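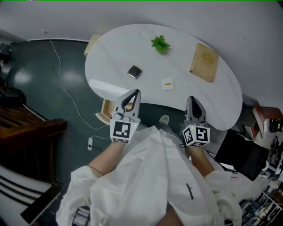

*Worn tan hardcover, white card and plant sprig on the oval table.*

**Sat 22 October – Jatura manuscript workshop, notebook entry**

Present: L. Cardoso, L. Sequeira. Draft under review: *Stistov*, chapters one to four (122 pages in the current typescript).

Laurinda Sequeira reported on the second reading. The siege of Clendano now opens the novel and the courtroom material has moved to chapter three. Captain Vilela's rank is inconsistent: she is discharged on page 54 and addressed as a serving officer on page 100. The author is to be asked which is intended.

Lourenço Cardoso queried the colour terms used for the two moons. Neither reader could establish whether the change in chapter two was deliberate – left as a marginal note for now.

The prologue was read aloud. It was agreed that the smuggler's letter should be cut by half and the harbour dialogue retained in full.

Spelling to follow house style (-our, -re). "Grey" throughout, including ship names.

Outstanding: revised map of the outer stations; permission for the epigraph; synopsis for the back cover, last amended in July.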